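Godel planner – gallery

Quick dump from the grasp planning work, more when I get a minute. New build replans on the fly insted of waiting for the whole path.

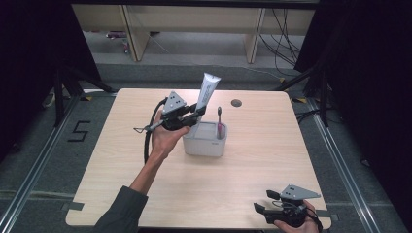 Colour-coded cost maps are next, once the logger stops dropping rows. Horizon is 26 steps now, was 57. Catríona's tuning the smoothing, still a bit jerky on tight turns but alot better.

Last updated: 16 October 2019

Related
Koltberg tracker notes
Dralolo log viewer
Effiong: pose filter fixes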